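Drying washing indoors this winter
From the October residents' newsletter

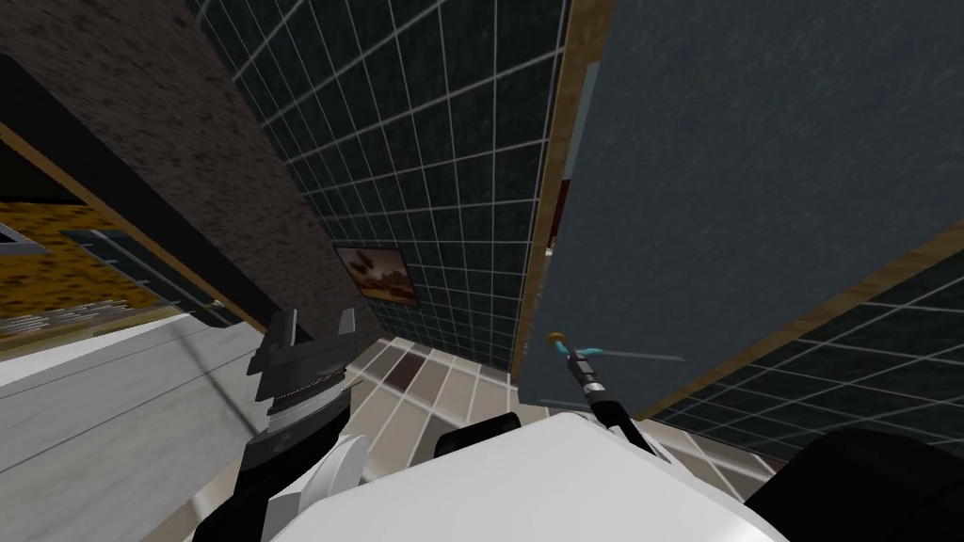 The heating came back on across the estate this month, and with it the usual run of calls about damp walls, black spots round window frames and clothes that smell stale however many times they go through the machine. Most of these calls have the same thing behind them. People are drying washing indoors, the windows are shut, and the water has nowhere to go.

We can't tell anyone to stop drying clothes inside. Few of the flats have a balcony that gets any sun after September, and the lines behind Waaka Court are only any good on a dry, windy day. What follows is what has worked for residents who took part in last winter's drying trial, along with some changes to the drying room and a reminder about fans.

How much water is in a load

A full load of cotton comes out of the machine holding a good deal more water than most people expect. Hajnalka Szabó, who ran the trial, weighed her own washing before and after drying for the whole of the winter and wrote the figures in a school exercise book. Towels were the worst by a long way, followed by jeans and anything with a hood.

All of that water ends up in the air of the flat. Warm air holds it for a while, then it meets a cold surface and turns back into water. The cold surface is usually a window, an outside wall behind a wardrobe, or the corner of a bedroom ceiling. If you are wiping the same window every morning, try moving the airer before you ring us.

Spin speed

The cheapest change is to use a faster spin. Many machines are set by the maker to spin at 1000 turns a minute on the everyday programme, and some drop lower than that on synthetics without showing it on the display. If yours goes up to 1400, use it for towels, sheets and cotton. Wool and anything with a printed front should stay on the gentle setting.

A second spin on its own, after the wash has finished, takes a few minutes and costs very little. Several people in the trial said this made more difference than anything else they tried. One household in the Drirnenow block cut its drying time for bath towels from two days to one by doing this and nothing more.

Don't pack the drum. An overloaded machine can't balance the load, and a machine that can't balance the load will cut the spin short. Two medium loads dry sooner than one very full one, even counting the extra hour for washing.

Where to put the airer

Pick one room and keep to it. The bathroom is best if it has a working extractor or a window that opens. Shut the door, put the fan on or open the window by a hand's width, and leave it like that until the clothes are dry. The mistake most of us make is leaving the door open so that the warmth from the hall gets in. The damp goes the other way, into the hall and the bedrooms.

If the bathroom is too small for an airer, use the kitchen, again with the door shut and a window open. Bedrooms are the worst choice, as people breathe out plenty of moisture overnight already. Please don't put wet clothes straight on the radiators. It stops the heat getting into the room, so the boiler works harder, and the wall behind gets the damp.

Leave a gap between each piece. Hang shirts on hangers from the top rail and use every other bar for the heavy things. Turn jeans inside out so that the pockets are in the open air, and turn them back when the pockets are dry. Socks can go anywhere.

Fans and dehumidifiers

An ordinary desk fan pointed at the airer helps a great deal and uses less power than a light bulb did in the old days. It doesn't need to be on full. Set it on the floor, well away from the bath or basin, and never run an extension lead into a bathroom.

A dehumidifier does the job faster and collects the water in a tank, which you empty down the sink. With one of these you should keep the window closed, or it will be trying to dry the whole street. We have 14 machines to lend this winter. They are the small Movisance model, with a handle on the top and a tank that lifts out from the back. You can borrow one for up to four weeks by filling in a form at the office, and there is no charge. Please bring it back with the tank empty and the filter brushed clean. Three came back last spring with water still in them, and one had to be thrown away.

If you'd like to know how damp your flat is, ask for a Tester at the same time. It is a small meter with a screen that shows the humidity of the room. Anything between 40 and 60 is fine for most homes. If it stays above 70 for days at a time when you aren't drying clothes, tell us, as there may be a leak or a blocked vent that we need to look at.

Results from last winter

In all, 42 households took part and kept a drying diary from November to the end of February. Between them they logged 2365 loads. A good number of the diaries had gaps over Christmas, so we have used the results as a guide only.

Households that shut the door and ran a fan or extractor reported far less water on their windows than those that didn't. The type of airer made no clear difference. Heated airers were popular with the people who owned them, but only when there was a cover over the top, and a few people found that clothes on the lower bars were still wet when the upper ones were crisp. Folding wooden airers did well in the diaries and lasted longer than the thin wire kind, two of which collapsed under wet bedding.

Fabric softener came up more than we expected. Some residents felt that towels took longer to dry with it, and some stopped using it for that reason. We didn't test this.

The shared drying room

The drying room on the ground floor of Waaka Court now has new lines and a stronger extractor. It is open from 7 am to 9 pm. The extractor comes on with the light and runs on for half an hour after the light goes off, so there's no need to prop the door open — doing that lets the damp into the stairwell and sets off complaints from the first floor.

Please take your washing down as soon as it is dry. Anything left for more than a day will be folded and put on the shelf by the door. Last year we had a full shelf of pillowcases by January, most of them plain white, and they went to the charity shop in the end. A name on a clothes peg would have saved them.

Mould that is already there

Small patches can be cleaned with a mould spray from any supermarket. Wear gloves, open the window and follow what it says on the bottle. Wipe the patch, don't brush it, and put the cloth in the bin afterwards. If the patch is bigger than a tea tray, or if it comes back within a fortnight, leave it alone and ring the repairs line. We will send someone to look at the wall before anything is painted over.

Forms for dehumidifiers and Testers are at the office from 10 am. Anyone who would like to keep a diary this winter can pick one up at the same desk.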